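The white table is finally in!

I have been wanting a proper work table for the craft corner since we moved to Malelden, and I mean WANTING, the way other people want a beach vacation. For two years I did everything on the end of the dining table. Wrapping, hemming, repotting, gluing the soles back on shoes, all of it, and every evening it had to be cleared off again before anybody could eat. I got very fast at clearing. I also lost a lot of pins.

So in June I went looking. I wanted white, I wanted it smooth, and I wanted it big enough that I could lay out a whole sewing pattern without folding the corners under. My friend Tâm Ông had told me to try the secondhand place out on Pretorius Road, the one with the terrible parking, and there it was at the back behind a stack of headboards. The tag said 50 dollars. I walked around it twice, pretended to look at a lamp, and came back and paid for it.

Getting it home was its own afternoon. It went in the car with the legs off and the back seats down, and I drove the whole way with my chin practically on the steering wheel. Tâm helped me carry it up the stairs (thank you, thank you) and we had to tip it sideways to get around the landing. There is a mark on the wall up there now. I'm calling it paint practice.

Why white, when I spill things? A few people have asked me that already! My answer is that I can finally see what I'm doing. Dark thread, snipped ends, a dropped needle, the tiny screws that come out of a pair of glasses, they all show right up. On the old brown dining table I used to find things with my elbow. And the light in that corner was always a bit gloomy after lunch, so a big pale top bounces it around and wakes the whole room up. I sat there the first morning with my coffee and didn't make anything, I just enjoyed it.

Cleaning it took a while. It came with a sticky ring near one end and some old marker, and I tried dish soap first, then baking soda made into a paste with a little water, left on for 12 minutes while I folded towels. The paste did it! Rub in small circles with a soft cloth and rinse it well, or you get a chalky film that comes back every time it dries. I rinsed mine three times. For the marker I used rubbing alcohol on a cotton ball, and I'd test that on the underside first if your table has any kind of finish you care about.

Now for the rules, which I made up and have mostly kept. Nothing lives on the table overnight. Mugs go on the windowsill. Anything with glue on it sits on a sheet of newspaper, and the cutting gets done on the mat, always, even for one quick snip. I have a shoebox for scraps on the shelf underneath and when it's full I have to either use them or let them go.

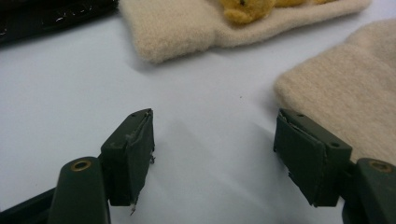
The other thing I love is how much easier it is to start. Before, I'd think about a project and then think about moving the fruit bowl and the mail and the place mats, and I'd end up watching TV. Now I walk over and begin. I've already finished the curtains for the bathroom (16 rings, all sewn on by hand, I'm very proud) and patched two pairs of jeans that had been sitting in a bag since winter.

Still to do: I want a pegboard on the wall behind, probably in a soft yellow, and a better chair. The one I'm using came from the kitchen and it's a little too low, so I've got a cushion on it that slides off whenever I lean forward. I've been eyeing the adjustable stools at Unbridge but they're over 100 dollars each and I'd like to sit on one before I decide. If any of you have one, please tell me in the comments how it holds up!

Next up is the quilt. I've got the fabric washed and ironed, and this weekend I'm going to spread it all out and move the squares around until I like them.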